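Pellcombe Hall to Reopen in November After Floor and Heating Work

PELLCOMBE, 13 October 2022 – Pellcombe Hall will reopen to the public in November, following a renovation of its main rooms by Tavares Building Restoration. The hall has been closed since the spring while crews replaced the heating system, repaired the roof drainage and restored the wood floors.

The hall opened in 1966 as a meeting place for residents of Pellcombe and the neighboring town of Nemden. It has since been used for dances, town meetings, adult classes and, for two winters, as a temporary branch library. The last major work on the building was a kitchen replacement, and most of the original heating pipes were still in service when the hall closed this year.

Under the contract, Tavares removed the old boiler and installed a new system with separate controls for each of the building's 6 rooms. Groups renting a single room will no longer need to heat the whole hall. The hourly rental rate for small rooms will stay the same through the end of next year.

Floor repairs took longer than planned. Water from a blocked roof drain had reached the boards along the north wall of the main room, and 86 boards had to be taken up and replaced. The remaining floor was sanded and refinished. The main room measures 1,510 square feet.

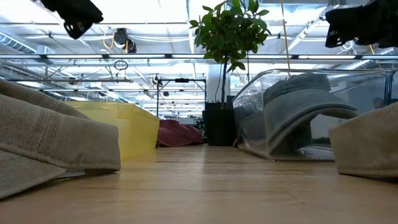

Light honey-colored wood flooring, with a beige ribbed cushion at left.

Seating in the quiet room has also been changed. The fixed benches were taken out, and the room will now be set up with floor cushions and low chairs that can be put away between bookings. Folding chairs remain available for all other rooms at no extra charge.

Outdoor work included a new ramp at the side entrance and repainting of the parking spaces. The front steps are unchanged. A second phase, covering the stage curtain and sound system, has not been scheduled.

Part of the cost was met by a grant from the Zuvdale Community Fund, which supports public buildings in the region. The rest came from the hall's repair reserve and rental income – no loan was taken out for the project.

Regular groups that held bookings before the closure will have first choice of their former time slots. Bookings from new groups will open once those slots are confirmed. Request forms are available at the Pellcombe town office and at the Nemden public library. Street shoes may be worn in all rooms, but tap shoes and shoes with metal cleats will not be allowed on the refinished floor.

About Pellcombe Hall
Pellcombe Hall is a public building with rooms for rent to local groups, families and businesses. It serves Pellcombe, Nemden and the surrounding area.

Media contact
Pellcombe Hall Office, Pellcombe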